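So, ihr Lieben, heute gibt es endlich den versprochenen Küchenthread, weil Elif Naz Güneş seit Dezember danach fragt und ich ihr jedes Mal "am Wochenende!" geschrieben habe. Kocht euch einen Tee, ich werde wieder ausführlich.

Angefangen hat alles mit der Arbeitsplatte. Früher stand bei uns einfach überall etwas, und zum Schneiden blieb ein Eckchen, auf dem man kaum eine Zwiebel unterbrachte. Jetzt liegt in der Mitte das große Bambusbrett, und alles andere muss nach hinten an die Fliesen.

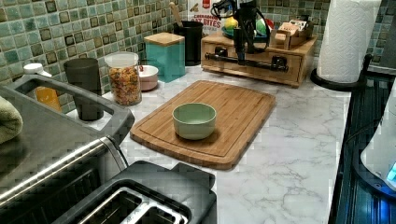 Bambusbrett, salbeigrünes Schälchen und hinten die Vorratsreihe

In die Fliesen bin ich immer noch verliebt, dieses Meergrün mit dem Oliv dazwischen! Das kleine Schälchen habe ich bei Çınar gefunden, für 11 Euro, und eigentlich wollte ich nur kurz gucken (ihr kennt das).

Dann die Frage, die ständig kommt: Wohin mit dem Spielessen? Wir haben es lange in einer Kiste im Flur gehabt, und da hat es niemand angeschaut. Seit es auf einem richtigen Teller in der Küche liegt, wird beim Kochen fleißig mitserviert.

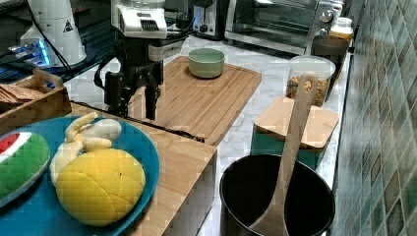

Plüschbanane und Melone auf dem blaugrünen Teller

Die Banane ist mein heimlicher Liebling, die ist sogar halb geschält. Wer so etwas sucht, schaut am besten auf Flohmärkten, dort haben wir 2 Euro fürs Stück bezahlt.

Toaster und Miniofen dürfen übrigens auch draußen bleiben, weil wir sie jeden Morgen brauchen und ich das Geräume aus dem Schrank so leid war. 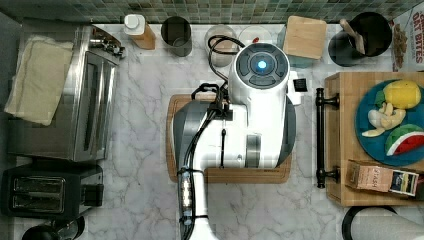
Als Nächstes kommen die Schubladen dran, davor graut es mir ein bisschen. Falls jemand gute Einsätze kennt, die nicht ständig verrutschen, schreibt mir bitte, ich freue mich über jeden Tipp!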